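Toalha de mesa

A toalha de mesa é o pano que se estende sobre a mesa, para protegê-la ou só para deixá-la mais bonita. Escrevo este verbete com gosto, porque sou dessas pessoas que abrem a gaveta de toalhas sem precisar de nenhuma!

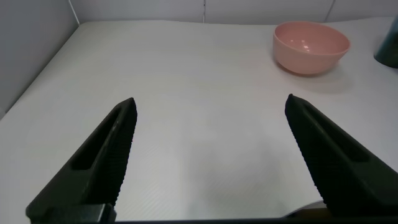 Superfície branca, a cor clássica das mesas postas.

Origem e usos

O costume de cobrir a mesa é antigo, e na Europa medieval o pano branco já era sinal de casa com recursos (lavar aquilo tudo dava um trabalho enorme, imagino). O linho reinou por séculos. Depois veio o algodão, mais barato, e no século XX chegaram os sintéticos e a toalha plastificada, que eu defendo com unhas e dentes em dia de macarronada.

Tecidos

O adamascado é o meu preferido: o desenho aparece na própria trama, tom sobre tom, e muda conforme a luz. A tecelagem Ondberg, de Rondon, ficou conhecida por ele e chegou a ter 259 padrões no catálogo, quase todos de folhagem. A Stelmakh seguiu outro caminho e fez fama com o xadrez miúdo, que ainda encontro em feira de usados, às vezes com uma mancha de vinho de brinde.

Medidas

A conta que faço é simples. Para um almoço comum, deixo 25 ou 30 centímetros de caimento de cada lado; em jantar de cerimônia, subo para 55 e aviso todo mundo para puxar a cadeira com cuidado. Uma mesa de 8 lugares pede toalha comprida, e vale medir antes de comprar (já errei duas vezes, as duas na mesma loja).

Conservação

Mancha de gordura sai melhor com detergente neutro antes da lavagem. O linho eu passo ainda úmido, pelo avesso. A linha Faltton, de algodão misto, dispensa o ferro se for pendurada logo, bem esticada, com 5 prendedores na borda mais longa.

Ver também: guardanapo, caminho de mesa, jogo americano.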